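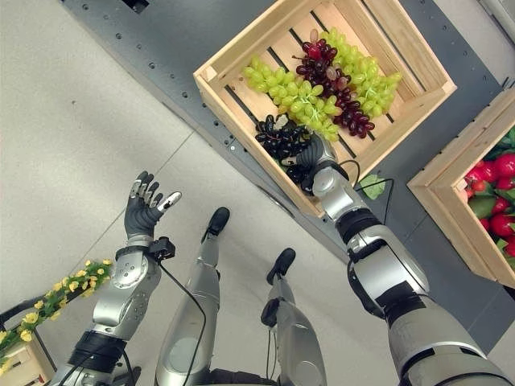

Lorkilum fruit handling package — pre-purchase inspection checklist
Filled in by: Noelia Montes
Reviewed by: Modupe Haruna
Vendor: Drornano
Location: Colby demo hall, produce display
Unit on offer: humanoid, two arms, five-finger hands, wrist module, control software, one year of service
Revision: April, second pass

Key: OK = pass. FIX = vendor to correct before we sign. NO = fail. N/A = did not apply. Comments typed between runs, sorry for shorthand.

SECTION 1. Before power on

1.1 Floor level, no loose mats inside the marked area
OK. Tile. Feet sit flat.

1.2 Walk path clear of cables and packaging
OK after we asked. Extension lead was across the path at 7 a.m., Drornano tech taped it down.

1.3 Emergency stop in reach of operator
OK. Handheld. Want a second one on the wall if we buy, see 6.2.

1.4 Emergency stop tested, arms at rest
OK. Stops clean.

1.5 Emergency stop tested, arm loaded
FIX. Arm holds position but hand stays closed and there is no quick way to release by hand. Manual says there is a release under the wrist cover. Tech could not find it. Page reference in manual is wrong too.

1.6 Battery seated, latch closed
OK

1.7 Spare battery supplied and charged
NO. Supplied, not charged.

1.8 Warning labels present and readable
FIX. One set only, on the back. Need them on the arms.

SECTION 2. Arms, hands, cabling

2.1 Shells and covers tight, no cracks
OK. Light scuffs on forearm, cosmetic.

2.2 Wrist module clipped firmly
OK. Pulled on it, did not move. Would still prefer a screw.

2.3 Cables secured along full length
FIX. Thin black cable loops out from the left wrist module and hangs over the body shell. Another arcs off near the right forearm, over toward the crate edge. Crates have a raised rim and slats, easy catch point. Needs clips or a sleeve. Biggest item on this list for me.

2.4 Elbow bands in place, not rolled or twisted
OK both sides.

2.5 Fingers open and close full range, both hands
OK. Ran 15 cycles each.

2.6 Finger surfaces clean, no grit
OK. Wiped before start. Vendor's cleaning sheet says "mild soap" and nothing else, we need a named product thats approved for food areas.

2.7 Pinch points marked
NO. None marked. Gap behind the thumb is wide enough for a fingertip.

2.8 Idle hand behavior
FIX. Left hand is held up and open while the right one works. Fine in a demo. In our aisle it would be at chest height for whoever stands next to it. Ask for a tucked rest position.

SECTION 3. Work area

3.1 Platform stable, bolts tight
OK. Metal, perforated, no rocking. Checked with a wrench.

3.2 Crates seated flat, not able to slide
FIX. Grape crate sits at an angle on the platform and nothing holds it there. Need corner stops. Vendor sells them seperately, want them included.

3.3 Crate slats smooth, no splinters
OK. Unfinished wood though. Cannot be washed down properly. Our issue, not theirs, but Arroyo kitchen team will raise it.

3.4 Product grouped by type, no mixing
OK. Grapes in one crate, strawberries in the next.

3.5 Debris on platform
FIX. Small green leaf by the cable, near the corner of the grape crate. Minor. Add a wipe-down to the start-of-shift card.

3.6 Decorations clear of moving parts
FIX. Yellow flower garland too near the left arm for my taste. Move it to the front of the display or take it off.

3.7 Soft surfaces (cloths, liners) pinned or weighted
FIX. Floral tablecloth not pinned. A finger could pick up a fold of it along with the fruit.

SECTION 4. Handling run

Task as quoted: reach into crate, take one bunch by the stem end, lift, move, set down, release. Black bunch used for most runs. Green and red bunches left in the crate next to it so we could see if it knocks them.

4.1 Approach without touching neighboring fruit
OK mostly. Brushed the red bunch twice on the early runs, no harm done.

4.2 Grip on stem end, not on berries
OK for black. Not tested enough on green, the two green bunches have shorter stems and it hesitates.

4.3 Grip force within set limit
OK by the readout. No independent gauge today. Bring ours next time.

4.4 Bunch clears crate rim on lift
OK. Close. Would like another inch.

4.5 No fruit dropped or left behind
FIX. See picture.
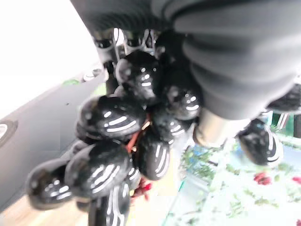

Item 4.5 — bunch at the gripper, single grape on the cloth at right.

4.5 cont. Scored as a loose item whatever the cause. On a shop floor one grape is a slip hazard and somebody has to go get it. Asked Drornano whether the software flags loose pieces. Answer was "on the roadmap." So, no.

4.6 View of the fruit from the wrist camera usable
OK with a note. Top left washes out white behind the bunch. Black fruit is very shiny and throws back striped reflections. Ask whether that affects detection. Our hall at Arroyo has brighter lights than Colby.

4.7 Set down gently, full release
OK

4.8 Stops when a person steps into the area
OK at walking pace. Modupe walked in from the left and from behind. Slower from behind, log says 583 ms. Vendor to confirm that is within their spec and send the spec, which we still do not have.

4.9 Repeat after restart
OK. Came back to the same start position.

SECTION 5. Paperwork and service offer

5.1 Manual supplied, current version
FIX. Current version but the hand chapter is from the older model. Wrong drawings.

5.2 Risk assessment from vendor
NO. Promised, not here.

5.3 Service visits included
OK. Two a year. Travel not included, get that in writing.

5.4 Service interval for hands
FIX. Quote says 300 hours, manual says something else again. At our hours thats a lot of visits. Which is it?

5.5 Spare parts list with prices
FIX. List yes, prices no.

5.6 Operator training
OK. One day, up to 7 people. Enough for both shifts.

5.7 Remote support hours
OK, except nothing before 8 a.m. and we open earlier.

SECTION 6. Conditions if we go ahead

6.1 All NO items closed before delivery — 1.7, 2.7, 5.2.
6.2 Second emergency stop, fixed, within arm's reach of the display.
6.3 Cable sleeves fitted both arms. No sleeves, no start.
6.4 Corner stops for crates at no extra charge.
6.5 Retest of section 4 at Arroyo under our own lights, with our crates, all three grape colors and the strawberries. Strawberries were in the demo area but were not part of the run. Sales sheet claims soft berries so lets see it.
6.6 Manual release shown to us on the unit, by someone who can find it.

Reviewer comments (M. Haruna)

Agree with most. I would move 1.5 up to NO. If a hand is closed on someone's sleeve and the stop is pressed, that sleeve stays put until a tech turns up. Not comfortable with it.

3.6 I'd let go, the garland belongs to the display and won't come with the unit.

4.1 how hard was the brush? If the berries moved, put FIX.

Otherwise the walking and balance were better than I expected and the stem grip is good. Price is still high for what is basically one task.

Reply (N. Montes)

1.5 changed to NO on the master copy, add it to the 6.1 list. 3.6 stays until I see our own layout. 4.1 berries moved a little on the first one, so FIX, fair enough.

Open with vendor: 1.5, 2.3, 2.7, 4.5, 5.2, 5.4. Rest can go in one email. Modupe to chase the spec for 4.8.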